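Fostley Mission Chapel

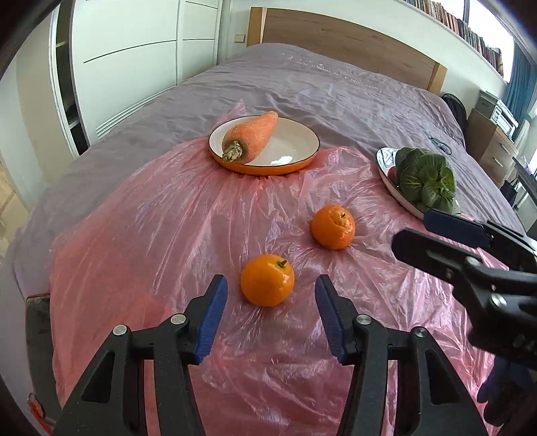 Fostley Mission Chapel is a Protestant place of worship in the village of Fostley, on the south bank of the Sutter. It was built as an outstation of the larger chapel at Stimgate, 2 miles to the north, and became a separate congregation when its members were granted the right to call their own minister. It belongs to no national denomination but has been a member of the Dadent Union of Free Chapels from the start of that body.

Origins

Meetings in Fostley began in a rented loft above a grain store. The Stimgate chapel supplied preachers on alternate weeks, and in the weeks between, the members read a printed sermon aloud. The river crossing was often closed by flooding in winter, and the minute book for this period records several months in which no preacher arrived. A request for a permanent building was put to the Stimgate elders and refused twice on grounds of cost. The third request was allowed on condition that the Fostley members bought the land themselves.

The plot chosen was a former orchard on the Dadent road. Part of the old boundary wall survives on the west side.

Building

The chapel is a plain rectangular building of red brick with a slate roof. It has three round-headed windows on each long side and a single porch facing the road. The interior was fitted with a gallery at the north end, reached by an enclosed stair. Original seating was for 87 on the ground floor, with benches in the gallery for children. The pulpit stands centrally against the south wall, and the communion table is placed in front of it.

A schoolroom was added at the rear some years later. It is lower than the chapel and is joined to it by a short passage. The schoolroom was re-roofed after storm damage, and the present kitchen dates from the same work.

The organ is a small single-manual instrument bought second-hand from Stimgate. It was moved from the gallery to the east side of the pulpit when the gallery floor was found to be weak. The gallery has been closed to the public since then – it is used for storage.

Mission work

The congregation has supported work outside the village for most of its history. Its main activity was a travelling book cart, which sold Bibles, hymn books and tracts to farms along the Sutter. The cart's surviving account book lists 2,172 items sold, most of them hymn books. The cart was withdrawn when a bus service to Dadent opened.

An annual collection for overseas missions is taken in June, at the chapel anniversary. The money is passed to the Dadent Union, which decides how it is shared out.

Records

The minute books, baptism register and seating plans are held at the Dadent Union library. The collection runs to about 4,000 pages and may be consulted by appointment. The burial register is kept separately at Stimgate, as Fostley has no burial ground of its own.

See also

Dadent Union of Free Chapels
Stimgate Chapel
Nonconformist chapels of the Sutter valley

Page last edited 2020-03-31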